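How to Set a Study Goal With Your Class and Keep It Going for a Term

Most students can tell you what a goal is. Fewer can tell you what theirs is by the third week of term. This page sets out the method we use at Forkside with students from fifth grade up to tenth. It takes one class period to start and a few minutes a week after that. You need paper, pencils and a folder that stays in the room.

Before You Start

Pick the length of the goal first. We use one term. A full year is too long for most students under fourteen, and a month ends before anything has changed. If your term finishes in December, plan for the last check to fall before exam review begins, or it will get lost.

Decide also where the goals will be kept. Notebooks go home and don't come back. A folder in the classroom, one sheet per student, works better. Write names on the sheets before you hand them out.

Step 1: Ask for a Subject, Then a Problem

Ask each student to write down one subject they want to do better in. Give them two minutes. Then ask them to write one thing in that subject that goes wrong for them. "I'm bad at math" is too wide to do anything with. "I lose marks on word problems" is fine. "I forget how to add fractions when the bottoms are different" is better.

Some students will write that nothing goes wrong. Hand back their last graded test and ask them to find one lost mark. If there really are none, let them choose a skill they haven't tried yet, such as giving a talk without notes.

Step 2: Turn the Problem Into Something You Can Check

The goal should be a sentence that a classmate could check without asking the teacher. A few from past classes:

I will finish my reading log every school night.
I will learn 30 new Spanish words before each break and be able to spell them.
I will show my working on every physics problem, including the ones I can do in my head.
I will write a 600 word essay with a plan made first.

Marks make poor goals. A student can work hard and still get a B, and then the whole sheet feels like a failure. Ask for something the student does, and let the marks follow or not.

Step 3: Make It Smaller

Nearly every first draft is too big. Students write down what they would like to be true of them, and it usually involves two hours a night. Ask them to cut the goal in half and read it again. If they can picture doing it on a night when they have practice and a cold, it's the right size.

One of our seventh graders wanted to read a novel of 579 pages in two weeks. We changed it to one chapter a night. It took most of the term and the student finished it.

Step 4: Tie It to a Time and a Place

Under the goal, have each student write when and where. "After dinner at the kitchen table" is enough. "When I have time" isn't an answer, so send it back. Students who share a bedroom or look after younger children may need to do their work at school. Offer them a slot before the first bell or at lunch if your building allows it.

Step 5: Choose 3 Checkpoints

Divide the term into 3 parts and mark the end of each one on the sheet. At each checkpoint the student writes two lines: what I did, and what I will change. Keep it to two lines. When we asked for a paragraph, students spent the time making the paragraph sound good.

Between checkpoints, give five minutes a week for a quick tick or cross beside the goal. Do it at the same point in the timetable every week. We use the end of homeroom, at 8:50.

Step 6: Pair Students Up

Put students in pairs to read each other's sheets at the weekly check. Choose the pairs yourself. Close friends tend to wave each other through, and students who don't get along will stop bringing the sheet out. The partner has one question to ask: "Did you do it?" They don't give advice unless the other student wants it.

Change the pairs after the first checkpoint. It keeps the conversation from turning into a habit, and quieter students get to know someone new.

Step 7: Let Goals Change

By the first checkpoint, a few students will have met their goal and a few will have dropped it. Both need a new sentence. Staple the new sheet over the old one and leave the old one where it can be read. Students like looking back through them at the end of the year.

If a goal has been dropped, go back to Step 3 before anything else. Size is the usual trouble. After that, check the time and place. A change of bus route or a new sports season can knock out a plan that was working well.

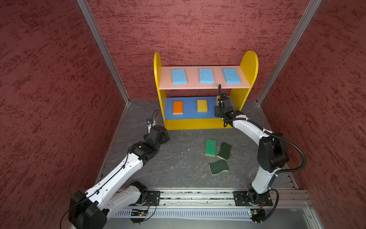

Sponges on the pink and blue shelves.

What to Do About Students Who Won't Take Part

Every class has two or three. Don't grade the sheet, and don't read it aloud. A student who leaves it blank can sit with a pair and listen for a week or two. Most of them fill it in once they see that the checks are short and that no one gets in trouble for a cross.

For a student who says goals are pointless, try a goal for one day. "Today I will ask one question in science." Check it at the end of the day and leave it there.

Talking to Parents

Send a short note home in the first week with the student's own sentence copied onto it. Ask parents to read it and keep it on the fridge. Ask them also not to add to it. A well-meant extra half hour of algebra will turn the student's goal into somebody else's, and you will see it in the ticks by the next week.

At parent meetings, let the student explain the sheet. It takes a minute and it gives a shy student something prepared to say.

End of Term

At the last checkpoint, hand back everything in the folder and give the class ten quiet minutes to read through it. Then ask for one final line: what I would tell a student starting this next term. Collect these lines, leave the names off, and read a few of them to your next class before they begin Step 1.

Recent Posts

Forkside Reading Week: Book List for Grades 5 to 7
How to Run a Student Interview for the School Newsletter
Griltgate Science Fair: Rules and Entry Form
Note-Taking for Biology: Two Page Layouts
Kalogeropoulos Essay Prize: Topics for This Year
Packing List for the Dremitz Field Trip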